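## Section 4: Cleaning the drain filter

Welcome back, and well done for getting this far! Cleaning the filter is the job most people put off, and I do understand why, but it takes very little time once you have done it once or twice. We suggest doing it every 2 months, and more often if you have pets or wash a lot of towels. Many of our customers like to make it a Sunday job, with the radio on.

You will need an old towel, a shallow dish that holds at least 500 ml, and a soft brush (a retired toothbrush is perfect).

**Caution:** Never open the filter during a wash, or straight after a hot one. Let the water cool fully first.

1. Switch the machine off and pull the plug out of the wall socket.
2. Turn off the water tap.
3. Lay the towel on the floor and open the filter cover. On most front loaders it is low down on the front panel, at one corner.
4. Put the dish underneath and turn the filter slowly anticlockwise, only until water begins to trickle. When the dish is nearly full, close the filter, empty the dish and carry on. You may have to do this several times, so do be patient with it.

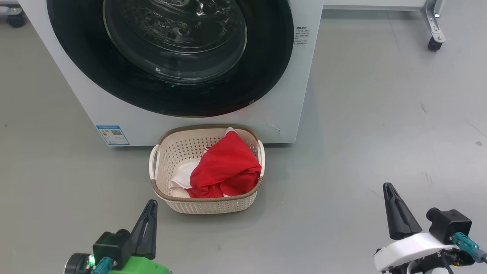 **What if the filter won't turn at all?**
Fluff and soap have most likely hardened around the thread. Wrap a damp, warm cloth round the handle, leave it for 11 minutes and try again by hand. Please don't be tempted by pliers, as the handle can snap.

5. Once the water has stopped, take the filter right out and rinse it under the tap, brushing away any fluff, hair grips or coins.
6. Wipe inside the opening and feel gently for anything left behind.
7. Screw the filter back in firmly, clockwise, and close the cover.
8. Turn the tap back on, plug in, and run a short rinse with no laundry, keeping an eye out for drips.

**Note:** If you spot a drip, stop the machine, let it drain and refit the filter. A worn seal can be replaced with Sostomix part 1296, and Rania Rizk on our spares desk will gladly help you order one.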